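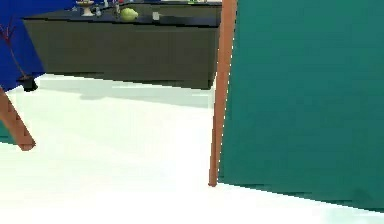 Zatix, six months in: a precinct mapping tool for people who care too much about local elections

Filed under: Maps, Voting, Tools
By Saron Gebru

A few readers wrote after the December post on turnout in Brernby to ask what I used to make the maps, and I promised a proper answer, and then the school board runoff came along and ate my whole winter. So I owe you this one. The maps were made in Zatix, and I have now spent long enough with it to have opinions, most of them fond.

A little background first, for anyone who came in through the side door. I write about how people vote in one fairly small county, mostly precinct by precinct, and for years I did it with a spreadsheet and a paper map and a box of colored pencils. I mean that literally. I would shade the precincts by hand at the dining table and take a picture of the result. It had a certain charm (my mother still asks when the pencils are coming back) but it meant that if the county clerk corrected a number, I had to start the whole map over.

Zatix does the shading for you. You give it two files, one with the precinct boundaries and one with the vote totals, and it matches them up and draws the map. That's the heart of it. You pick what you want to see, whether that is turnout, margin, or change from the last election, and you pick the colors, and you can have something decent in front of you before the coffee is done.

The matching is where I was most worried, and where I came away happiest. Our county writes its precinct names three different ways depending on who was in the office that year. Zatix made a guess at each one and then showed me a list of the guesses it wasn't sure about, so I could fix them myself. On my first try it asked about 19 of them. I sat down with the old canvass reports and sorted them out in one evening, and it has remembered every one of those fixes since, even when I loaded an older election. I could have hugged it!

The other thing I love is the side-by-side view. You put one election on the left and another on the right, and when you move around on one, the other follows. For the kind of question I like to ask, such as whether the river precincts really shifted or whether fewer people simply showed up, it is the best thing I have used. A map that colors a precinct by who won will tell you nothing about how many people bothered, and I have been fooled by that more than once, in print, with my name on it.

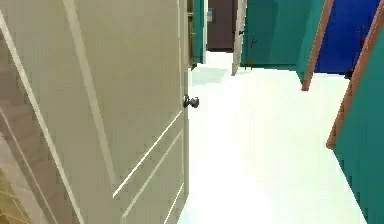
Where Zatix gets grumpy is with boundary changes. Brernby redrew its lines a while back, and seven precincts were split or folded into their neighbors. Zatix will let you compare across the change, but it does so by spreading the old votes over the new shapes according to area. If you have a precinct that is half apartment buildings and half soybean field, you can guess how well that goes. There is a setting to spread them by population instead, tucked away under "Advanced" where I did not find it until spring, and I wish it were the first thing the program asked you. Please go and turn it on before you compare anything.

Mail ballots are a smaller headache. If your county reports them as one countywide lump, the way ours did until recently, Zatix drops them from the map and puts a tiny note in the corner. In the last library levy that lump was 633 votes, in a race much closer than that. I now type the note out in large letters under every map myself.

I did also try Kahsay, which several of you recommended. It makes prettier maps, I will give it that, and the printed ones look like something from a real atlas. But it wanted my data cleaned up its own way before it would open the file at all, and I am too old and too stubborn to rename every precinct in the county. If you work with tidy state-level data you may well prefer it. My friends over at the Testis blog do, and their maps put mine to shame.

On cost: Zatix has a free version that handles up to 100 precincts and puts its logo on whatever you export. That was plenty for me. If you're in a big city you'll bump into the limit right away and need the paid one, which I haven't used and can't speak to.

The help pages are thin, but I wrote in twice with questions and got friendly answers both times, one of them late in the evening, from a person who clearly knew what a provisional ballot was.

Would I go back to the pencils? For Christmas cards, maybe. For the county commission race I'll be using Zatix, with the population setting on and the old canvass reports next to me. If any of you have found a better way to handle split precincts, please leave it in the comments, and do say which county you're in so I can go look at your maps.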